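Come and spend a few afternoons comparing grippers with us

Hello! I'm Araceli Esquivel, and I'm looking for people to help us find out which of our grippers is the least annoying to work with. You don't need to be an engineer. You don't need to have touched a robot before, and for some of the places I'd rather you hadn't, as the folk who've done this for years have all got used to the same bad habits (me very much included).

The short version: you come in, you steer an arm, you pick things out of a container and put them somewhere else, and then you do it again with a different gripper on the end. We pay for your time, we feed you biscuits and we ask you a lot of nosy questions afterwards.

We're comparing 3 grippers this round. One is the Skivitz, which we've had for ages and know inside out. One is the Flotent, which is newer and softer in the fingers. The last is a thing Damian Duda built himself and has refused to name, so the booking sheet just says "Damian's". Each of them gets tried with two controllers, a handheld one and a desk one, and I honestly couldn't tell you at this point which pairing I'd put money on. 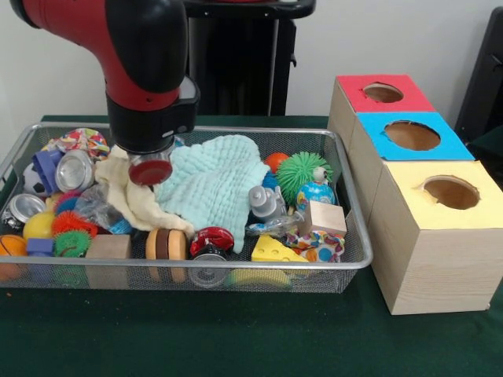

Picking one thing off a clear tabletop is easy and doesn't tell us much, so most of your session will be spent on mixed clutter. You'll get a target, you'll go in after it, and you'll say out loud what you think is going to happen before you close the fingers. That last bit matters more than people expect! A small clear jar with a dark red lid, sitting in among crumpled cloth, asks for a very different approach from a spiky rubber ball or a foam cheese wedge, and I want to hear how you make up your mind about each one. If you change your mind halfway down, say that too. Trygve Lindholm writes everything up from the recordings and he is very patient with mumbling, but do speak up if you can.

We also score every attempt, in a fairly plain way: got it, got it on a second go, dropped it, gave up. Giving up is fine. We had 103 attempts in the pilot and the ones people abandoned were some of the most useful to talk over.

What a session is like

Sessions start at 2 pm and there are 12 places for the whole round, running through May. You'd come in for three sessions, one per gripper, and the order is shuffled so that not everyone meets Damian's first. There's a short practice at the start of each one where nothing is scored and you can be as clumsy as you like. Then it's blocks of picking with proper breaks in between, and a chat at the end with me or Ulises Lagos over a cup of tea.

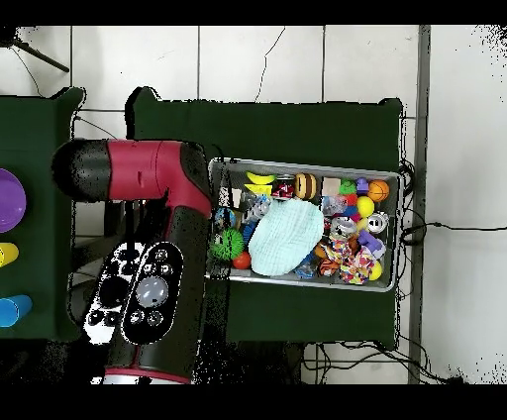
Sareron Handling Group, Zawadzka Building

Who we'd like to hear from

Anyone over 18 who can sit or stand at a desk for a while and work a handheld controller with either hand. Left-handers, please do write in, we're short of you. Glasses are fine. If you play a lot of video games, tell us, and if you've never played one in your life, tell us that as well, because we're trying to get a decent spread of both. If you need a different chair, a lower desk or more breaks, just say so in your email and we'll sort it out before you come.

I'm afraid we can't take anyone who has worked on the Skivitz or the Flotent, or anyone who shares an office with Damian.

The recordings cover your hands and your voice, along with the arm and whatever it's picking up. They stay within the group, and you can ask for yours to be deleted at any point up to the write-up.

How to put your name down

Email Urszula Jasińska at the group office with "gripper sessions" as the subject. Tell her which hand you use, whether you've steered a robot before and which afternoons are hopeless for you. She'll send you the consent form and the rate of pay, and she can answer anything about travel costs. Questions about the picking itself should come to me, and I'm always happy to talk about it (possibly for longer than you'd like).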